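Skundard: two-arm cloth cell, setup and maintenance notes

Maintainer: Inês Serrano
Applies to: Skundard cell, left and right arm, wrist cameras, head camera
Related: Plukmont (recording software), Jotavness (calibration scripts)

Scope

These notes cover the mechanical and camera setup of the cell used to record the Skundard garment episodes. The task list, the label format and the train/test split are described in the Plukmont data card and are not repeated. If a value in these notes disagrees with a value in the config file, the config file wins. Report the difference to the maintainer.

Startup order

1. Power the arm controllers. Wait for both to report idle.
2. Open and close each gripper fully, 3 times, with no cloth between the fingers.
3. Start the cameras, head camera first.
4. Run the Jotavness check script. It compares the stored camera poses with the current ones and prints pass or fail for each camera.
5. Load a garment and start Plukmont.

Do not start Plukmont before the check script has finished. Both programs open the wrist cameras, and the second one to ask gets an empty stream without an error message.

Camera views

Wrist view first, head view second.

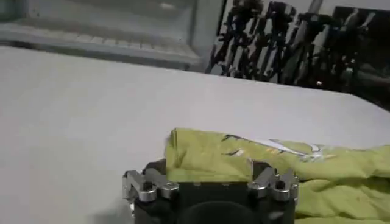
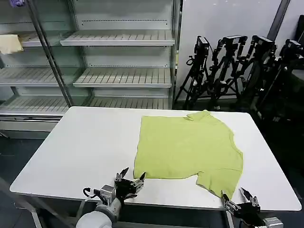

Wrist camera alignment is checked against the gripper body and not against the table. The bracket can slip on its clamp by a small angle, and the table gives no usable reference for this because its surface is plain. In the wrist view the black housing must stay at the bottom center, with a silver linkage on either side of it. If one linkage takes up clearly more of the image than the other, loosen the clamp, turn the bracket back and run the check script again. Do not correct the error in software. Episodes recorded with a software correction were dropped from the Azevedo release.

Head camera alignment is done by eye and then confirmed by script. Both grippers must be able to reach the near edge of the table without leaving the view, and the far edge of the table must be visible.

Gripper care

Wipe the fingers with a dry lint-free cloth before each session. Do not use solvent on the fingertips. Fibers collect in the finger linkages, mostly around the pivot pins, and should be pulled out with plastic tweezers. Compressed air pushes them further in.

Every 400 episodes:
- remove the fingers and check the tips for chips or rounding
- put one drop of light oil on each pivot pin, then wipe off the excess
- check the wrist screws for looseness
- refit the fingers and repeat startup steps 2 and 4

Replace fingers in pairs. A new finger opposite a worn one closes off center and tends to drag thin fabric sideways during a grasp.

Cables

The wrist cables need enough slack for a full turn of the last joint. Too little slack shows up as a fault on the gripper channel when the arm reaches across the table. Too much, and the loop sweeps over the tabletop and moves the garment. After any change to a cable, run the arm through its full range at low speed with the table clear.

Known issues

The right gripper reports closed when one layer of thin fabric is between the fingers. The position reading cannot be used to detect a missed grasp on a single layer. Use the motor current field instead.

Episodes recorded in August have a delay of 5 frames between the head stream and the two wrist streams. The loader shifts them if the align option is on. It is off by default.

Garments with a smooth surface can produce bright streaks in the wrist stream. Exposure is locked during recording, so this is not corrected. Anyone training on color should mask saturated pixels.

Files

cell.yaml holds arm limits, gripper force and camera poses.
check_log.txt holds the last 16 results of the check script. Older lines are overwritten.
service.csv has one line per service, with the episode count at the time and the parts replaced.

Add a line to service.csv even when no part was replaced.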